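Home | News | Clubs | What's On | Contact

Two arms are better than one at Windivance
January 14, 2025
By Lamduan Suksawat

I popped in on the Windivance robotics club last night and stayed far too long! The six members have been teaching a pair of robot arms to tidy a table, and Barış Canpolat let me pick the next job (I went for the toy ice cream in the clear bowl, obviously).

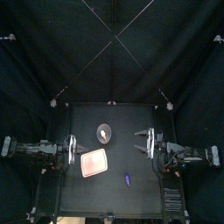 What's next

The club takes on Stenen in July, and Güven Çetinkaya tells me they've logged 384 practice goes so far. I'm hoping to be there with a flag.

Comments (2)

Soo-ah Ahn: My son talks about nothing else. Good luck all!

Didier Marchal: Is there still room for new members?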